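We use cookies to remember your reading preferences. Accept / Manage

The Grip That Would Not Close

At Clenmont, the trouble with the Vidden gripper began as a small number in a log. When the two fingers were fully shut, the software still believed they stood 2 millimeters apart. Edin Hodžić, who looks after the hand tools there, first blamed a dirty sensor and cleaned it. 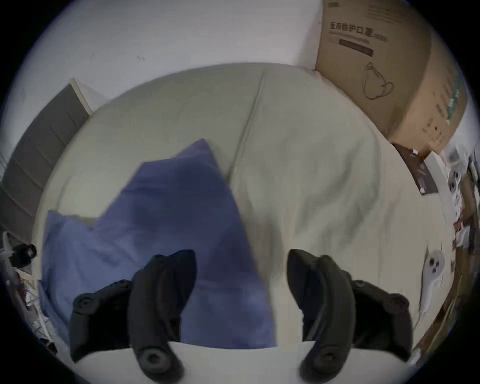
Blue cloth on a bedcover, between the open fingers of the gripper.

The error came back and it grew. A hard object forgives such a mistake, but cloth is thin, and a robot that learns from wrong widths will stop closing too early. Of 1,000 recorded folds, 275 had to be thrown away. Hodžić spent most of January looking at them one by one.

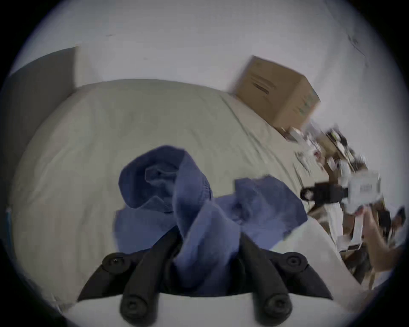
He found the cause in a pivot screw, which had worked itself loose by almost half a turn. The finger could then lean a little under load – too little to feel by hand. Maner, the supplier, had given a tightening value for the old fingers only, and these were the new ones.

Now every session starts with the Hsieh check: close on nothing, close on a steel gauge, compare. It takes two minutes. Hodžić also paints a thin line across each screw head, so that any turning is seen at once. The discarded folds are still on his disk, and he has not decided about them.

Last updated: January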